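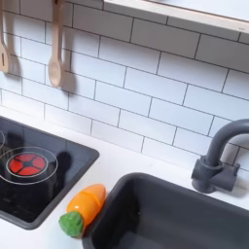
Itcombe, August

Figure 3. Work surface of the kitchen cell, with the toy carrot between the cooktop and the sink.

4.2 Setting up and looking after the kitchen cell

The kitchen cell is one of the cells we run at the Dadside laboratory, and it is the one that needed the most care during the collection period. It consists of one arm on a fixed base, a play kitchen, and a controller running the Flellilell scheduling software, which was written in our group. In this section we describe how the cell is put in order before a run, what we check during the run, and which repairs were necessary. Ravinder Lachance was responsible for the cell during the whole period and kept the maintenance log on which this section is based.

The play kitchen is screwed to a base plate, and the base plate is clamped to the table. In the first weeks we used only clamps on the kitchen itself. This was a mistake. Each time the gripper pressed on the counter the kitchen moved a little, and after 87 episodes the sink was 23 mm away from its recorded position. The arm then touched the sink rim on most of the placing movements. Since we added the base plate we have not measured any movement larger than the error of our ruler.

Before each run the operator puts the arm in its home position and does a touch check. The closed fingertips are driven slowly to two reference points, one on the rim of the cooktop and one on the left rim of the sink (both parts can be seen in Figure 3). If the measured height is different from the stored value by more than 2 mm, the run is not started and the base plate is inspected first. We do not use the backsplash as a reference. The tile pattern is regular, and in early tests our position estimate was sometimes wrong by exactly one tile.

The objects are then put in their start places. For the task "vegetable to sink" the start place is the strip of counter between the cooktop and the sink. The strip is narrow, so the object lies close to the sink rim and the gripper has little room on that side. We kept this start place on purpose, as it shows quickly when the calibration is getting worse: the finger on the sink side meets the rim before the grasp is finished, and the controller reports a force stop.

The toy carrot needs its own remark. It has a seam across the body, and with a high grip force it can open there during lifting. We reduced the force for this object and we ask the operator to press the carrot firmly together before every block of episodes. The hanging utensils are not used in this task. They stay on their hooks, and the planner keeps a safety distance from them.

Reflections on the black cooktop gave us trouble in a different way. The object detector reported dark shapes on the glass as objects, mostly in the late afternoon. We wiped the surface and changed the position of the lamp, which helped partly. The remaining false detections are removed by a height filter.

In total the cell attempted 3,103 episodes, of which 2,260 were kept after review. The most common cause for rejection was worn fingertip pads. The rubber becomes smooth and the object turns in the grasp - this is difficult to notice by eye, so we now change the pads after a fixed number of episodes and no longer wait for a failure. The only larger repair was the cable of the gripper, which broke near the wrist where it was bent too tightly. We replaced it with a longer one from Cabello and fixed it with a loose loop along the forearm. After the replacement the touch check was repeated three times, and the new reference heights were stored before collection continued.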